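Minutes of the Bisville Shared Workshop
a story

Item 1. The meeting opened in the back room at Bisville with the heater on. The minutes of the June meeting were read and accepted, with the word "fire" amended to "warmth".

Item 2. The Secretary reported that the arm known as Milanura remained on its bench in pieces. The base had been bolted down. The elbow had been fitted twice, the second time the right way round. The sum spent to date was 607 pounds, against a budget of 400, and the members received this figure in silence.

Item 3. A letter was read from Hattar, suppliers of the wrist motor, regretting that the part would be delayed a further 15 days. It was resolved that work should continue on the simulated arm in the meantime, and that no member should telephone Hattar again after nine in the evening.

Item 4. The member responsible for the simulation gave an account of progress. The simulated Milanura had been asked to pick up a cup 800 times. It had developed a marked preference for going to the left of it. The member had altered the code on several occasions and the preference had persisted. In answer to a question from the floor, the member stated that it was not sulking, and asked that the question be left out of the minutes. The request was refused.

Item 5. The following was laid before the meeting and is entered in the record.
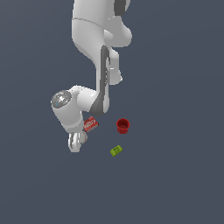
Milanura in simulation, gripper beside the red box, with the cup and the yellow-green block still to be attempted.

Item 6. A member observed that the simulated arm looked a good deal cleaner than the real one was ever likely to. Another asked whether it might be left running overnight, so that it should not feel it had been switched off for failing. The Chair ruled that feelings were outside the rules of the workshop. The motion was then put and carried without a vote against, the Chair abstaining.

Item 7. The invitation to show at Britgate was held over.

Item 8. The lights were put out at ten. The computer was left on.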